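Clellemard : les chouchous au crochet de l'atelier Châu ont trouvé leur public

4 novembre 2025

Il y avait du monde, samedi après-midi, dans la petite salle de l'atelier Châu, à Clellemard, où se tenait la première rencontre de la saison consacrée aux accessoires de cheveux faits main. Les organisateurs avaient prévu 12 places et ont fini par accueillir 19 personnes, en allant chercher des chaises chez les voisins de la mercerie Hodent, qui les ont prêtées de très bon cœur (et qui sont restés pour le café, tant qu'à faire).

Au programme, rien de bien intimidant : apprendre à monter un anneau au crochet, puis à lui donner cette bordure ondulée, dans un ton plus clair, qui fait tout le charme de ces petites pièces. Nghĩa Lã, qui anime les séances depuis le mois de mars, avait apporté de quoi donner des idées de couleurs, et l'on a beaucoup comparé, beaucoup hésité, et beaucoup défait aussi, dans la bonne humeur. 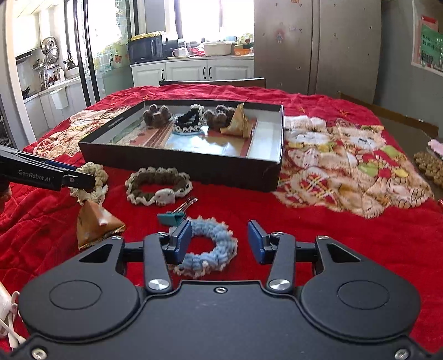
Le bleu clair bordé de blanc cassé a eu ses fidèles dès le début de l'après-midi, tandis que le brun olive à bordure crème, orné d'un petit motif blanc à frimousse, a surtout plu aux enfants venus accompagner leurs parents. « On me demande souvent par quoi commencer, et je réponds toujours : par la couleur que vous avez envie de porter demain matin », sourit Nghĩa Lã, qui avoue un faible pour le crème tout simple, celui qui va avec tout et que l'on retrouve avec plaisir au fond d'un sac.

La seconde partie de la séance était consacrée à la présentation, un sujet que l'on néglige volontiers quand on a passé des heures sur ses mailles. Chacun a pu réfléchir à la manière d'offrir ses créations, en boîte ou en pochette, seules ou par deux - et la discussion sur le choix du papier a duré bien plus longtemps que prévu, au point que le gâteau aux noix a été servi avec une bonne demi-heure de retard.

Les pièces terminées rejoindront la table de l'atelier au marché de Drekemar, où 40 chouchous seront proposés à la vente au profit de la bibliothèque du quartier. Une prochaine rencontre aura lieu à l'atelier, aux mêmes horaires, et il reste encore 7 places. Les inscriptions se prennent sur place ou à la mercerie Hodent, aux heures d'ouverture. Le fil est fourni, mais ceux qui ont un crochet préféré peuvent bien sûr l'apporter !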